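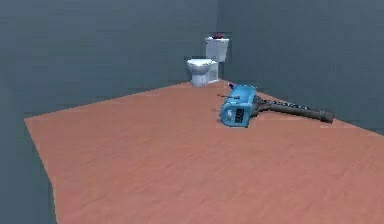 *Clivthorpe house, simulated. Toilet in the far corner, blue and black tool on the floor.*

**Ticket 405: Kukden mobile base loses its position in simulation**
Opened by: Josée Petrenko
Assigned to: Jaxon Gill
Date: September 21, 2024

**Reported fault**
The base sets off normally, then stops with "pose uncertain" in the barer rooms. Restarting the navigation process clears the message until the next room of that kind. Settings were copied over from the Zalitz build in January.

**Log**

JG: Replayed the run from the start point. Position error grows whenever the base has only plain wall to match against. The sofa corner is the worst place for it.
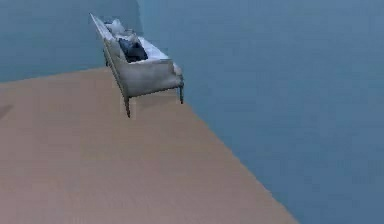

*Sofa corner. Both walls bare.*

JG: Wheel odometry is fine. The visual matcher wants more points than these walls can give, so it rejects the match and the estimate drifts. Minimum match setting is still the Zalitz one. Ghislain, was that meant to be kept?

GR: No, it should have gone back to the Kukden default. Please also check the dining area before you close this.

JG: Default restored, map cache cleared, base restarted. Dining area run twice, no stop either time.

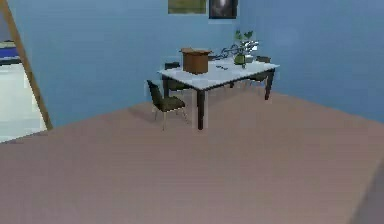

*Dining table with box and plant, doorway on the left.*

JP: Still get one warning near the armchair, but the base carries on.

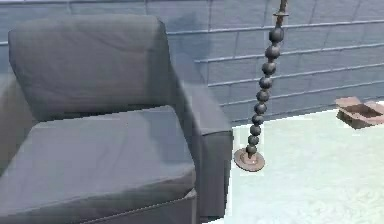 *Armchair and lamp stand by the brick wall, open box to the right.*

JG: The warning is from the clearance check and has nothing to do with position. The margin round the lamp base is set too wide. Moved to a new ticket for Brock Lévesque.

**Status:** fixed, waiting for Josée to confirm on the full route.
**Still to do:** remove the old Zalitz file from the shared settings folder so it isn't copied again.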